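Stock-on-road log, Plullthorpe shed. Continuing from the page with the tea on it.

Una got out again. Una is the alpaca, for anyone reading this who started after December. She went through the top gate, which was latched, and down the verge to the servo, where she stood at the air hose as though waiting for someone to check her tyres. Regula Pfister took the call and Ward drove down with the halter and a bucket of chaff. Una ignored the halter and followed the bucket, so the halter's record remains perfect.

Gate latch: the Riedl one. Third fitting. I have gone over it with the spring tester and can't fault it, though Una evidently can. Brigitta thinks she lifts it with her chin. Ambros thinks she leans until the post flexes and the tongue walks out by itself. I've put a dab of blue raddle on the underside of the latch, so if we see a blue chin Brigitta gets the good chair for a week.

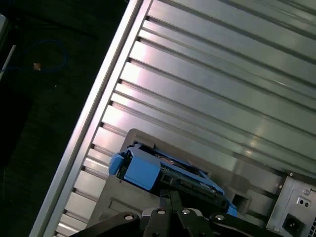
Plullthorpe, 7/30/23

No blue chin. Blue shoulder, blue ear, and a fair bit of blue on Ambros, who is claiming the result anyway.

Collar tracker (Kendova, old firmware) logged 3,672 fixes overnight, most of them in the dam. She was not in the dam. Reset it and moved the interval out to 15 minutes. Ottilie Hofstetter wants the raw file before anybody tidies it, so please leave it alone, Ward.

Post does flex. Got around 3 cm of travel at the latch by hanging off the rail, and I am lighter than Una. Will brace it on the paddock side tomorrow and refit the latch lower down. Need coach bolts, and more raddle, not blue.

Chaff bin is down to the dusty bit. Whoever goes to town, get two bags.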